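Umcombe hand towels, two-pack: seven months on
Reviewed by Fitriani Latuheru • Sep 12, 2023 • Kitchen and laundry

I bought the Umcombe hand towels in February to replace a set of Cluneo ones that had gone stiff. They came as a pair, a pale pink and a light blue, for $22, so $11 a towel. That's mid-range for a kitchen towel and more than I normally pay.

Size first. They're long and fairly narrow. Folded in half lengthways and then in thirds, one fits in our second drawer with room to close it. Folded in quarters it's too bulky and catches on the runner. If your drawers are shallow, roll them. I've ended up rolling ours and standing them in the cupboard beside the sink.

Out of the packet they barely absorbed anything. Water sat on the surface and got pushed around the plate. The label says to wash before use and you do need to, twice in our case, on warm with no softener. After that they were fine. One towel will now dry a full rack of dinner plates before it needs hanging up, and it doesn't leave fluff on the glasses. 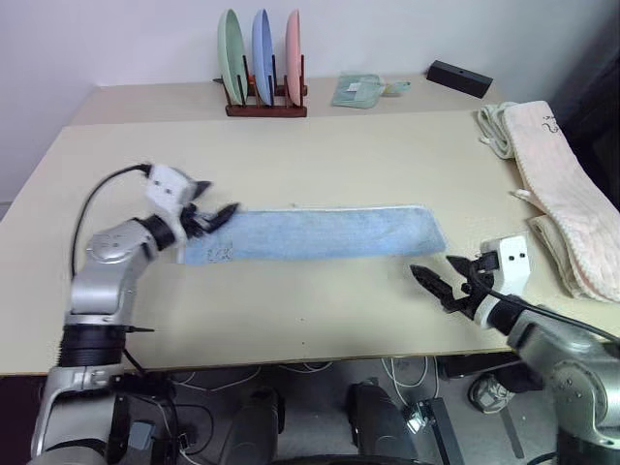 Colour has held up better than I expected. The blue is a shade lighter than it was and the pink has hardly changed, although it did pick up a grey tinge when my flatmate Dougal put it through with his work socks. A soak in Ukado oxygen powder fixed most of it. Neither has lost its printed logo.

The weak point is the hem. On the pink towel the stitching started lifting at one corner after a couple of months. I ran a few stitches through it by hand and it hasn't moved again. The blue one is still sound. There's also no hanging loop on either, so on a hook they slide off. We use the oven rail.

Drying time is slow. On the line in summer they're done by lunch, but on the airer in winter they take all day and overnight as well. The thinner Iwasaki tea towels we keep for cutlery are dry in half the time, though they're soaked through after a few pots.

I emailed the shop about the hem and got a reply from Darcy Tipoki, who offered a replacement if I posted the old one back at my own cost. I didn't bother.

For: absorbent once washed, no fluff, colour lasts.
Against: hem stitching, no loop, slow to dry.

I'd buy them again on special. At full price I'd look for something with a loop.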